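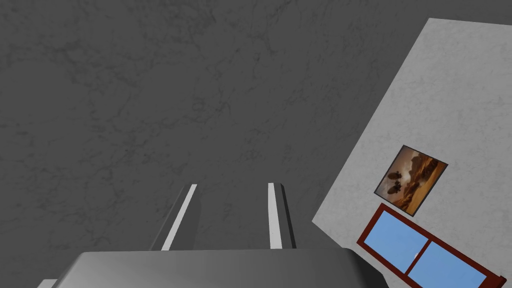 *The gripper open in the simulated living room, with the desert painting and the red window on the wall.*

# Running the wrist-view demo for open day visitors

Welcome, and thank you for taking a turn at the Pranero desk! Duygu Kozan put this station together last January, and by now it has had 611 people through it, so please don't worry about breaking anything. Visitors come in groups of five, and each group gets 30 minutes with you (which sounds like plenty until somebody's grandfather starts asking questions, and those are usually the best ones).

## Before the group comes in

1. Start Cleltik and load the room called Yüksel. The first load is slow, so give it time and go get your coffee.
2. Open the gripper all the way and check that nothing is held between the fingers.
3. Put the wrist view up on the big monitor. People lean their heads sideways to follow the tilted wall, and it makes a lovely icebreaker.

Let everyone guess which way is up before you say a word. The painting and the window are good things to point at while they work it out.

## Switching to the wide view

Press Tab and wait for the room to settle. I like to go slowly at this point and let folks find the painting and the red window again on the back wall, and then the sofa below. Children will spot the television first, every time.

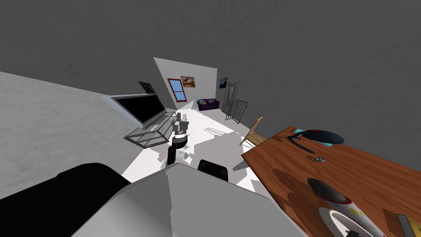

*The wide view, with the arm in front of the glass stand and the wooden table at right.*

Next, hand over the controller:

- Left stick moves the arm, right stick turns the wrist.
- Keep the speed slider at 800 or lower for beginners.
- Ask the driver to bring the gripper toward the table, and have a friend call out directions.

If the arm gets itself into a knot, press Home and start over. Save each group's run in the Omex folder before you reset, and leave the controller on its charger for whoever has the desk after you.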